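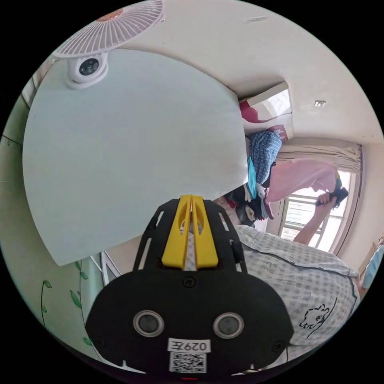
A demonstration record made with a hand-held gripper has three parts: the wrist video, the pose track and the paperwork. The first two are covered by file formats that most groups have more or less agreed on. The third is left to habit. My argument is that the paperwork should be standardised first, that the standard should be short, and that it should bind the people who plan the collection more tightly than the people who hold the tool.

I come to this from writing operating rules at Oselstead, where the draft we call Joter has now been through 3 versions. Version 1 was a list of fields. Version 2 was the same list with definitions. The present one removes fields, and it is the only one that has been followed for a whole month.

**Identity of the unit**

Every gripper needs an identifier that can be read by eye and by machine, fixed to the body of the unit. A printed number with a side marking and a QR code does this adequately. What matters is that the number belongs to the physical body and never to the role it plays on a given day. If the left unit is swapped out at noon, the replacement brings its own number and the log changes. I have seen labels peeled off and moved to the spare so that the spreadsheet would stay tidy. The calibration file then describes a camera that is in a drawer, and the error shows up weeks later as a small steady offset that is very hard to trace.

The side marking should be treated with the same care. Left and right must mean the operator's left and right, stated once in the standard. Mitsuko Wada found 19 sessions in our December archive where the two had been swapped. Every one had passed the automatic checks, as the checks only asked whether both tracks were there.

**Calibration**

Joter asks for a calibration check at the start of the day, after any drop, and after any change of finger or lens. Graham Rowbotham has argued for a check every 800 recordings on top of this. I am against it. A count is easy to audit, but wear does not follow a count, and a unit that has been knocked on recording 12 will be wrong for the other 788. Drops should be logged by the operator at the moment they occur, with no penalty attached. A rule that makes an honest entry expensive will produce a clean log and bad data.

**Rooms people live in**

Much useful work is now done in ordinary rooms, and our rules were written for benches. A wide-angle lens at the wrist records nearly everything in front of it, including walls, laundry, faces and the neighbour's window. Consent forms that cover "the operator" do not cover this. The standard should require written consent from each adult who will be present, a named contact for withdrawal, and a review of the footage before it leaves the site. Where a child may be in the home, a parent or guardian must agree in writing to that specific session, and the footage should be held until faces have been masked.

Kendra Landry takes the stricter view that homes should be cleared of all personal items before recording. I understand the motive but think the cost is too high. A cleared room is a bench with curtains, and a policy trained on it will meet its first pile of clothes in service. Mask and restrict the data, and leave the room alone.

**More than one operator**

Joter is silent on two people working in the same space, and this is its largest gap. At the least it should ask for:

- a separate session record for each operator
- one shared clock, checked before the first recording
- a note of who was handling which object
- an agreed word that stops both recordings at once

The last item is a safety rule as well as a data rule. An operator watching a fingertip does not see an elbow.

**Who signs**

Yuk-lan Tseng's proposal, which I support, is that the session plan be signed by the person who wrote it, and that the operator sign only for what was done. At present the operator at Oselstead signs for both. The Zostska trial used the split form and its planners began to visit the sites, which I count as a result in itself.

Version 4 will be open for comment from Thu 14 April. Comments on field names will be read last. Comments on consent and on shared sessions should go to Liette Poirier, who is drafting both sections.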